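Re-padding worn gripper fingers (and getting them to behave with socks)

I've been building a pair of hand-held grippers in the shared workshop at Ukgate since May, and the bit that has eaten most of my evenings is the pads. The arms were easy. Printing them was dull but fine, the brass inserts went in without a fight, and then I stuck on the first set of pads and thought I was finished. Ha. Soft fabric is much harder on a pad than you'd think, and after a couple of weeks of socks mine looked like something the cat had been at.

So this is how I do the pads now. It takes an evening if your glue behaves.

What you'll need

A pair of parallel grippers with removable fingertip blocks (mine are the Ovasent pattern, version 5)
Sheet rubber, thin and grippy, cut a touch bigger than the block face
Double-sided tape and a flexible contact glue
Isopropyl alcohol and an old toothbrush
A sharp craft knife with a fresh blade, please!
Two pale socks for testing

Step 1: Decide whether you need to do it at all

Pick up a sock ten times and watch the inner faces of the blocks. A bit of lint is normal and brushes off. Fibres that are stuck down and won't shift are a different matter, and if the edges of the pad have gone stringy, the threads get into the cuff of the sock and drag it along when you open up again. I put up with that for ages and blamed my own wrists.
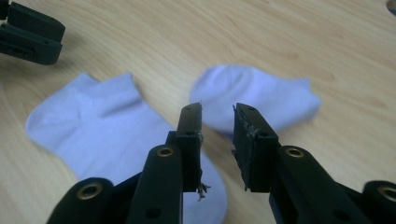 I'd also check whether both sides have gone at the same rate. Mine never do. If one pad is tatty and the other is passable, change both anyway, or you'll end up with one grippy side and one slidey side and the sock will roll as you close.

Step 2: Sort out your table

Don't test over a cluttered bench. I use a plain wooden top with rounded corners, low down so I can get my arms over it, and I keep the cables coming off the grippers trailed back towards me. Socks go down flat, a hand's width apart, cuffs whichever way you like. Do a few slow practice grabs with the old pads first so you've got something to compare against. I write mine in a notebook: how many tries before the sock came up, and whether it let go cleanly. My old pads managed 37 good grabs before I had to stop and pick fluff off, and I was rather proud of that until I saw what new ones could do. 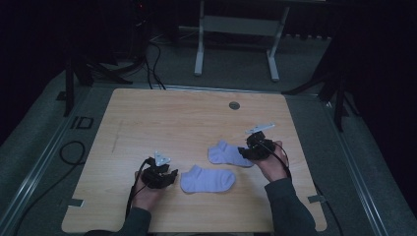 Do I need two grippers, or can I learn on one?
One is plenty for learning to pick up and put down, and the padding job is the same whichever way you go. You'll want the second when you start folding or pairing, as something has to hold the cuff while the other end moves.

Step 3: Get the old pads off

Undo the block from the arm first. I tried doing it in place once and put the knife through a cable, so learn from me. Slide the blade in at the bottom corner of the pad, where it's usually lifting already, and peel slowly upwards. If there's tape underneath it'll come away in horrid little strips. Go over what's left with alcohol and the toothbrush until the face feels squeaky, then leave it alone for ten minutes.

While the blocks are off, have a look at the inserts. You want the brass sitting flush with the plastic and not turning when you do the screw up. Mine came from Famen in a bag of 1,000, so I've got spares until I'm ninety (if you're ever passing Ukgate, do help yourself). 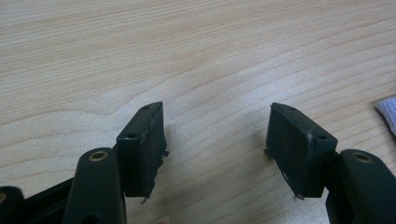
The other thing worth doing now is setting the opening. I like mine wide when relaxed, because a bunched-up sock is fatter than it looks and I hate nudging it across the wood before I've got hold of it. Open the gripper right up, look down between the fingers and see that the two faces are level at the tips. If one sits proud, loosen the screw, shift it, and tighten again.

Step 4: Stick the new pads on

Tape first, then a thin line of glue round the edge of the block only. Lay the rubber on oversized, press it from the middle outwards, and clamp it between two bits of scrap wood overnight. Trim it flush the next morning. Don't trim it wet, the rubber creeps and you get a ragged edge, and a ragged edge is where all the fluff starts.

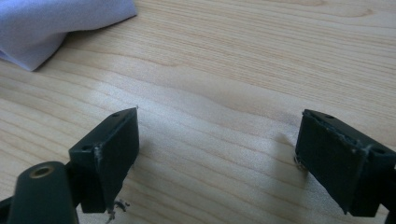
Step 5: Test and keep a tally

Back on the table, same socks, same distance apart. Grab, lift, hold for a slow count of three, let go. I log mine on a sheet I nicked from the Demissie build notes, and the total across all my pads so far stands at 2,061 grabs, which tells you how my winter went.

If the sock slips out of the bottom, your pads aren't meeting evenly, so go back to the levelling in step 3. If it won't let go, the rubber is too tacky, and a wipe with a barely damp cloth or a dusting of talc usually calms it down. Next I want to try silicone sheet with a fine rib in it. I've got a square of it in the drawer and I'll add a note here once I've worn it out.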